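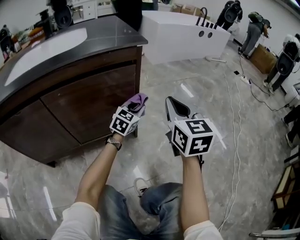
A turn with the hand-held grippers: a purple cloth in one, a slipper or shoe in the other.

Flelside Residents' and Makers' Association
Minutes of the general meeting, May 17, 2019, Gurdale Hall

Chair: Gerasimos Kokkinos
Minutes: Arnout Mertens
Apologies: received from the Flirneck branch, who had their own supper on the same night and send their love.

1. Welcome
Gerasimos opened the meeting a little after seven and thanked everyone for coming out on a wet Friday. He said how lovely it was to see so many of the newer members, and asked people at the back to move up so that we could close the doors and keep the warmth in.

2. Minutes of the February meeting
Taken as read, with one correction: the spelling of Verbruggen in item 4. Accepted.

3. Report on the visit to the Verbruggen open day
Most of the evening went on this item, and rightly so, as 21 of our members made the trip and nearly all of them wanted to say something. Gerasimos gave the main report. Our hosts could not have been kinder, he said, and the tea was on before we had our coats off.

The demonstration was of the hand-held grippers, which a person holds one in each hand and uses to pick up everyday things, so that a robot can later learn from the recorded movements. Each gripper carries a white cube printed with bold black square patterns, and these help the cameras keep track of where the hand is. Several of us had expected to sit in rows and watch, so it was a very pleasant surprise to be handed the things and told to have a go.

The work went on in a big room with a tiled floor and a bathroom vanity along one side, with other people busy in the background, some with equipment on their backs. There were cables across part of the floor, and Gerasimos reminded members that sensible shoes are a good idea for any workshop visit, ours included.

Members' comments, as near as I could get them down:
- Picking up a soft cloth is easier than it looks, but setting it down flat is another matter altogether.
- Shoes are awkward. You have to decide which end to take hold of, and several members changed their minds halfway.
- It is tiring on the forearms after a while, and a stool would be welcome for those of us with older knees.
- One member asked whether the robot would learn our bad habits too. The answer was that they keep the poor tries as well as the good ones, and sort them out afterwards.

There was a good long discussion about whether such machines might one day help people stay in their own homes. Opinion was divided, though cheerfully so, and the chair let it run past the time on the agenda.

Moved that a letter of thanks be sent to Verbruggen. Carried. Arnout to write.

4. Money
The balance stands at $2000 after the coach hire of $857 was paid. Members agreed the coach was money well spent, even with the long way round through Flirneck.

5. Return visit
Verbruggen have offered to bring 2 pairs of grippers to Gurdale Hall for an evening, at no charge. Agreed with thanks. Gerasimos to settle a date and ask what they need in the way of tables and power points. Members are asked to look out old slippers, tea towels and other odds and ends for practice, washed first, please.

6. Other business
The hall urn is slow to boil and will be looked at. A grey scarf was left on the coach and is with Arnout.

The meeting closed at 9:10 and supper was served.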